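Forums New posts Members Log in
Search this forum... Advanced

Morgate Tower -- curtain wall spans

grilter_fan
Does anyone have the mullion spacing for Morgate? The August drawings show the 50 mm caps but no grid dimension.

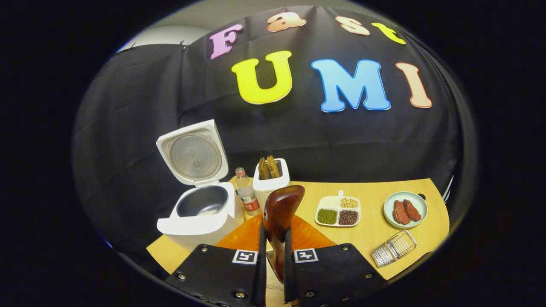
Colorful letters on black cloth

tinditz
600 on the podium. The shaft is wider, and I don't have that sheet. 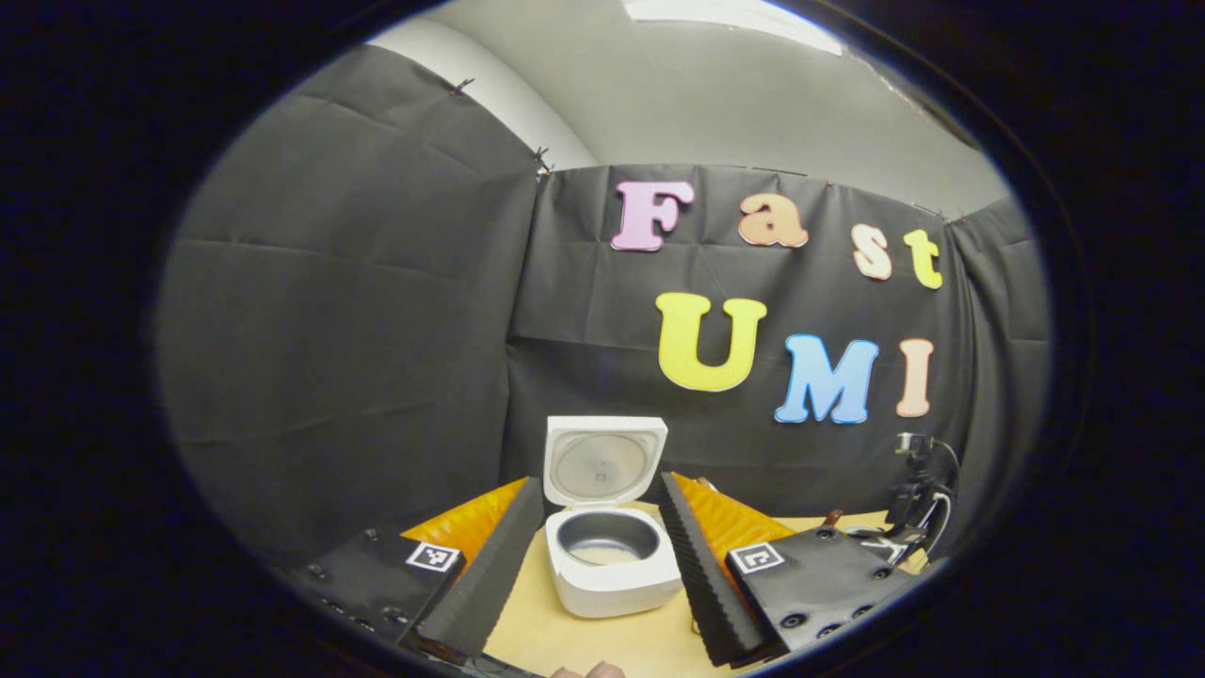 Bayu Siregar

I disagree on 600. That is the spandrel module. Sembiring detailed the podium as stick-built with 2 transoms per floor, and the mullions don't line up with the spandrels.

tinditz
They line up on the east side. I checked the elevation.
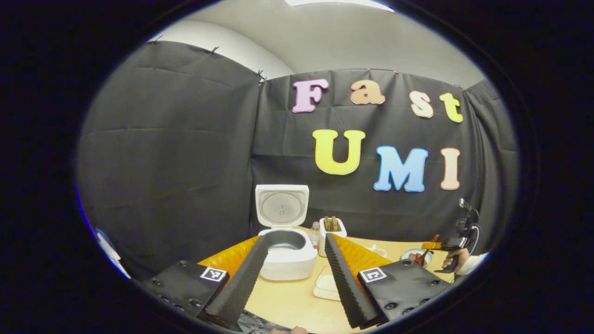 The west side may differ -- it was redrawn after the core moved nearly 2 m.

Faizal Majimbun
West was redrawn, east wasn't. Use the revised set for both.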